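Twenty to four and the bus to Fletholm goes at four, so.

Gunhild Hallgrímsson had her coat on already. One sleeve. The other arm was for the mouse.

"Run it again," said Bach.

"It's fine. It was fine at lunch."

"It wasn't fine at lunch. You were at lunch."

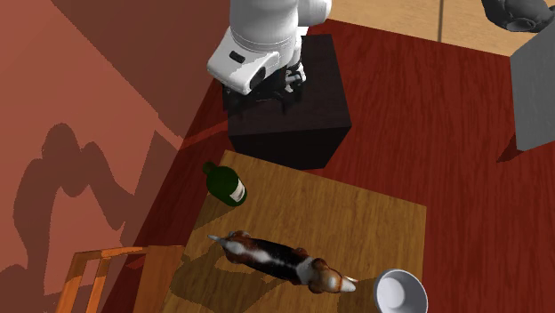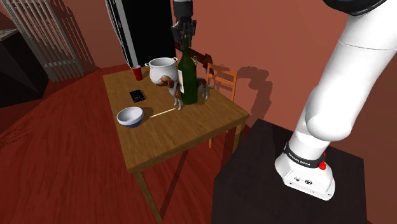

Two views from the practice sim, Robotics Club, September.

She ran it again. The fan in the old computer started up its whine. Mr Bach (no one called him Mister after four, and it was nearly four) leaned on the back of her chair and chewed the end of the marker. The purple one. He'd be purple till dinner.

Arkgate wanted the file by midnight. That was the thing. Every other school in the Wilunon round had theirs in last week, even the ones with no club to speak of, just a kid and a laptop. Fletholm Secondary had run 71 and a name nobody could agree on.

"Who put the dog in," said Bach.

"Me."

"Is there a dog in the rules?"

"There's household items. It says household items, plural, own choice." She had the rules open in another tab, she always did. "A dog's a household item."

"A toy dog."

"That's even more houshold."

He let that go. On the whiteboard behind them it said BOTTLE = GLASS = CAREFUL, underlined twice, in his writing, and under it in hers, smaller, we know.

What she hadn't told him. She'd stayed up. Over 167 tries on her mum's computer with the colour turned down so the light wouldn't go under the door, and most of them rubbish, and then around one in the morning there'd been a good one. Just the one. She'd sat there with her hand on her mouth. And then she'd closed it without saving, like an idiot, like somebody's grandad, and gone to bed and looked at the ceiling.

So it could be done. She knew that and he didn't.

"Slow the wrist," she said.

"You said slow was cheating."

"I said it was boring." She was typing with the coat half on, the loose sleeve dragging over the keys, putting in letters she had to take out agian. "Eight percent. Give me eight."

"Your bus."

"There's another bus."

There wasn't, not till six, and he knew the timetable as well as she did. He pulled the other chair over with his foot and sat down.

"Mum'll be cross," she said, not to him really.

"I'll ring her."

"Don't say robot. Say homework."

He had the phone out. She took the coat off, finally, dropped it on the floor, and pressed go.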